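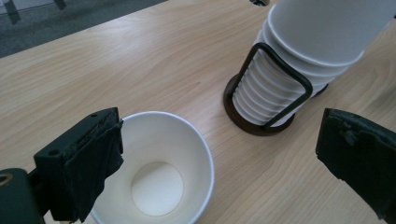 A hand-held gripper open over a single paper cup, with the stacked supply behind it.

Rules for the Soft Grip

Written practice for hand-held grippers has lagged well behind the hardware. Industrial arms have had safety standards, guarding rules and sign-off sheets for decades. The hand-held tool, two fingers and a bracket carried around by a person, arrived in workplaces with a parts list and not much else. Most teams that record manual tasks with one have built their own rules, usually after losing a week of work to a fault that could have been caught before lunch.

Endura, which runs recording work for several automation clients, started its handbook as a single page taped inside a cabinet door. The current version runs to 20 pages. Farker, a smaller shop that mostly handles food service tasks, adopted it last February and has rewritten large parts of it. The two documents now disagree in places, and the disagreements are instructive.

Both begin with the fingers. A padded jaw changes as it is used. Fabric creases and shifts, coatings scuff, and the surface that meets the object at the end of a shift may differ from the one that met it at the start. Endura requires a visual check of both inner faces before each session and a written note on any wear. Cosmetic wear is allowed. Padding that can fold between the jaw and the object is grounds for refitting. Farker goes further and replaces padding on a fixed count of 900 grasps, whatever its condition. Endura considers this wasteful. Farker's position is that a count can be audited and an opinion about fabric can't.

Screws get a section of their own in both handbooks. Fasteners on the jaw are checked by hand at the start of the day and marked with a paint line, so that any rotation shows. A jaw that has turned even slightly closes off center, and the error is hard to find later in the recordings.

Paper cups take up more space than any other object in either text. They are cheap, they are light, and they fail in a way that is easy to overlook. A rigid mug tolerates a wide range of closing force. A paper cup ovals under a small load, and once the wall has creased it will crease again at the same line with less force. Endura's rule is that a cup is retired after 3 grasps or at the first visible crease, whichever comes first. Retired cups go in a separate bin, away from the supply. The bin must have a lid, a detail that was added after a cleaner tidied a day's discards back onto the stack.

The approach is specified too. The fingers are to be fully open before they come level with the rim, with clearance on both sides. Equal clearance is preferred but not required. What the handbook prohibits is closing while one finger is already in contact, since the cup will then slide or tip before the second finger arrives. If contact occurs early, the operator backs off at least 5 centimeters and starts the approach again. The first attempt is kept and labeled as a retry - it is never deleted.

That last clause is the main point of dispute. Farker deletes failed approaches unless the client asks for them. Endura keeps everything, on the grounds that a record consisting only of clean grasps overstates how reliable the task is. Su, a labeling package that both firms use, supports either practice, so the software doesn't settle the matter.

Workspace rules are shorter. The supply of cups stays on the table, within reach but outside the path of the fingers. Dispensers must stand on their own base without being held. Anything not used in the task comes off the work surface. Lighting is left as found, though sessions that run past 4:00 in the afternoon are logged separately where the room depends on daylight.

Clisarance, a group of firms drafting a shared code for hand-held tools, has circulated a first text that borrows from both handbooks. It takes Endura's rule on retries and Farker's fixed count for padding, with the number left blank for each firm to fill in and justify. It says nothing yet about how many grasps a paper cup may take. Comments on that section remain open, and both firms have submitted their own wording.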